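Promusano

Promusano is a four-piece folk and drone band from Seltirton, and I should say up front that I've seen them more often than is sensible, so read this entry with that in mind. They formed in the back room of a music shop, played their first set in November to a room that holds 64, and have kept the same line-up ever since – two fiddles, harmonium and a drummer who mostly uses brushes.
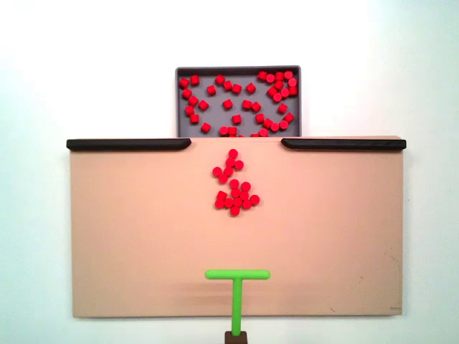

Board with two dark rails and a grey tray behind.

Their first album, Skollthorpe, has 11 tracks and was pressed in a run of 700. I've got two copies (one for playing, one for keeping) and I still think side two is the better half! The songs are slow, the singing is low in the mix, and the harmonium wheezes all the way through "Tollgate". Some people can't stand that. I love it.

The second record, Admasu, is louder and a good deal shorter. The fiddles go through old guitar amps and the drummer finally picks up proper sticks, which caused a bit of grumbling among the folk club crowd. I was one of the grumblers for a week or so, then the closing track got hold of me and I gave in.

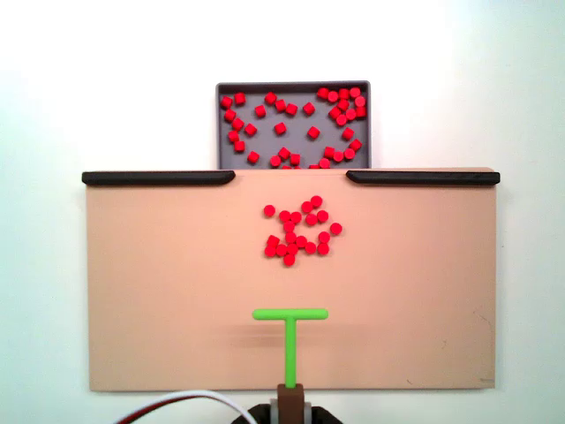
Words: the Seltirton Music Pages editor

Live, they tend to play Admasu straight through and then take requests from the first album. Sets start at 8pm and there's rarely a support act. They sing in unison more than in harmony, a habit they say they picked up from chapel singing, and you hear it best on "Low Ferry", where the instruments drop out for the last verse.

A 12-inch single followed, with a long version of "Tollgate" on one side and a waltz on the other – it's out of print now, though copies turn up at the band's merch table from time to time.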